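Varkatley Inquiry 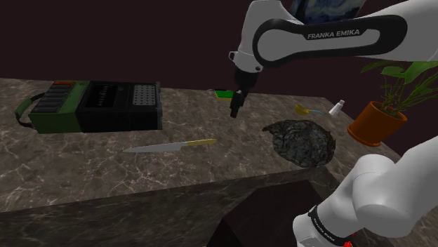

The Varkatley Inquiry was a military administrative investigation into the conduct of officers at the Varkatley training garrison. It was opened in September after a complaint that the garrison's deputy commander, Colonel Cyril Tapley, had continued to attend mess functions while suspended from duty.

Background

Varkatley housed 400 permanent staff and up to 2000 trainees. Under garrison orders, a suspended officer kept rank and pay but could not enter command buildings or meet privately with anyone named as a witness. The orders did not cover social events held off the base.

Proceedings

The inquiry sat at Pralamwood and heard evidence in closed session. It reviewed 150 written statements, mess accounts and gate records. Two senior officers confirmed that they had dined with Tapley on a Sunday during his suspension. Both denied discussing the case.

Findings

The final report, known as the Woritz Report after its presiding officer, found no breach of written orders but criticized the judgment of all three men. Tapley retired before the report was released. The garrison orders were later amended to cover contact off the base.

See also

Tseng Review
Military justice
Administrative leave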